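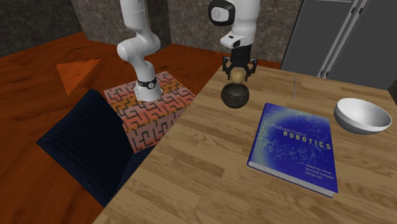 Week 2 handout – Teaching by teleop

Read before lab. Short one this time, most of it is what I said Thursday plus the stuff I skipped over.

Where we are: last week was hand guiding (you grab the arm and push it through the motion). This week is remote control. Same goal, you show the robot the task and it learns from what you showed. The difference is who feels what. Hand guiding, you feel the weight and the contacts. Teleop, you get what's on the screen and nothing else. In sim you can't grab the arm anyway, so teleop it is.

Terms, quick

Demonstration (demo) = one recorded run, start to finish, states and actions together.
Episode = same thing, the software says episode.
Action = what you commanded. State = what the arm did. These are not the same numbers!! The arm lags. Half the lost points last June were people training on state and calling it action.
Operator = you.
Views = the room view and the wrist view. Both get recorded. More on this below.

The task

Tabletop pick and place in the kitchen sim. Arm on the block with the maze pattern, wood table, two-finger gripper. Objects change from episode to episode and so do their positions. You'll see balls, fruit, vegetables, bowls, the blue Robotics book. The book is an obstacle unless your task line says otherwise. Go over it or go round, don't shove it.

Read the task line before you start recording. Firdevs Soylu is running the lab section and she'll reject an episode that does the wrong task nicely.

Running a demo

1. Load your scene from the Drunico launcher. Check the seed matches your sheet.

2. Hands off the controller, let the objects settle. If something is still rolling, wait.

3. Start recording THEN move. Not the other way around.

4. Come in over the object from above, open the fingers early. Slow down for the last bit.

5. Close, pause, lift a little, pause. Look at the wrist view before you carry anything. A long object like the potato fills most of that view and hides whatever is behind it, so you want to know where your bowl or pan is before you are on top of it.

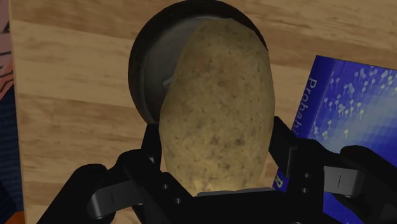

6. Carry high enough to clear the other objects. Straight lines are fine. Don't show off.

7. Over the target, stop, lower, open. Back off upward before you move sideways.

8. Stop recording. Mark it success or fail yourself. Be strict, a fail marked as success hurts more than a missing one.

Each of you owes 4 sessions. The class target is 200 good episodes, we had 357 recorded last year but a lot of those got thrown out in cleaning.

What makes a bad demo

Hesitation. You stop in midair to think, the policy learns to stop in midair. If you need to think, do it before recording.

Corrections – these are different. A small miss and a clean recovery is worth keeping. The policy will miss too and it needs to have seen a way back. Velimir Nedeljković's notes on this are on the course page, section on drift, read at least the first half.

Using information the robot doesn't have. You're watching the room view on the big monitor, policy only gets wrist view for assignment B. So if you steer around a chair or reach for an apple that was never in the wrist view, the network can't learn why you did it. Try a few runs with the big monitor off. It's harder, thats the point.

Clutter. Some scenes have more out on the table: bowls, a knife, an apple, the book, even a toy fish up by the arm. Don't tidy up first. Do the task line, leave the rest where it is, and plan the reach when the thing you want is at a far corner. 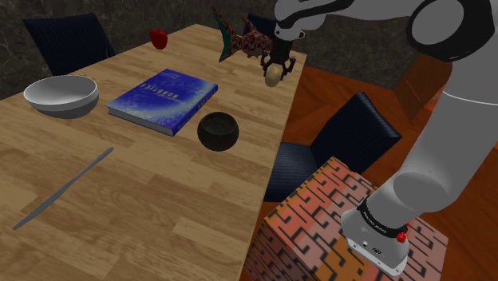

Questions to bring to lab

Why does copying an operator step by step drift over a long task? One paragraph, with a sketch.

Two operators, same scene, one goes left of the book and one goes right. What does an averaging policy do? (We'll do this one on the board.)

Would you rather have a lot of demos from one person or a few each from many? No right answer, but have a reason.

Admin

Episodes plus your one page log are due Friday, April 10, 2020, end of day. Upload to the Helo folder, your own subfolder, don't rename the files.

Controller dead zone problems: ask Barış Dursun, he has the new config. Launcher crashes on the lab laptops, restart it twice before you email anyone.

Reading for next time: chapter on behavior cloning, skip the proofs. Bring the handout agian.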